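How to bring old towels back to soft

By Laurinda Frade

In my house the towels become hard like cardboard every winter. For a long time I believed that they were simply old, and I bought new ones. Then a neighbor in Ninville explained to me that the water in our street is very hard, and that most of the stiffness is only minerals and old detergent which stay in the loops. Since then I did not throw away a single towel.

What you need

White vinegar, the cheap kind
Baking soda
A washing machine with a hot program
A line or a dryer
One free afternoon

Do not use fabric softener. It covers the cotton with a thin film, and after some months the towel moves the water around on your skin but does not drink it. I used Skustard softener for years and I liked the smell very much, but my towels did not.

First wash

Put the towels in the machine alone, without shirts or socks. Fill the drum to the half. Towels need space to move, and in a full drum the water does not pass well through them. Put one cup of vinegar in the drum and no detergent. Choose the hottest program that the label permits. Never mix vinegar with chlorine bleach, because the gas is dangerous. If you used bleach in the last wash, run the machine empty one time before you start.

Second wash

Leave the towels in the drum. Put half a cup of baking soda and wash again, also hot, also without detergent. For colored towels I go down to 40 degrees Celsius in this step. My machine is a Brostis and it has an extra rinse button, which I press always.

Drying

Take every towel by the short side and shake it strongly, 3 or 4 times, before you hang it. This lifts the loops. If you dry outside, choose a day with a little wind. In a dryer use medium heat and take the towels out when the hem is still a bit cool to the touch. Too much heat makes the cotton brittle.

Folding

Wait until the hem is fully dry, as it is thicker and keeps the water longest. Small square towels I lay flat and smooth from the middle to the corners, then I fold them one time and one time more. Large ones I fold in three parts along the length.
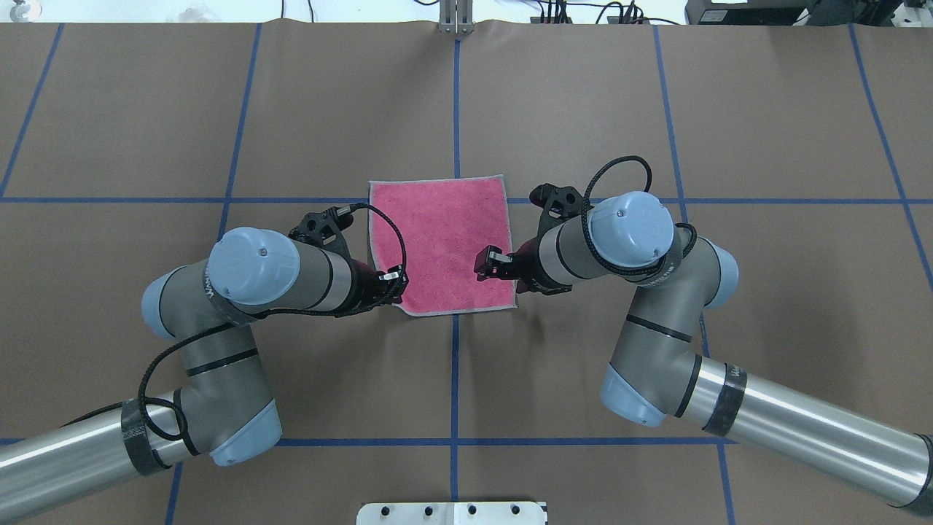 Mnguni wrote to me that one vinegar wash was not enough for the bath towels, and that only after repeating the whole procedure in February they began to absorb again. I think this is normal for towels which had softener for many years. Repeat it, but leave some ordinary washes between.

How often

I do it every four months. For the normal wash I use half of the detergent that the box recommends. Kitchen towels with grease need the full quantity, and for them I have another method which I will write on a separate page.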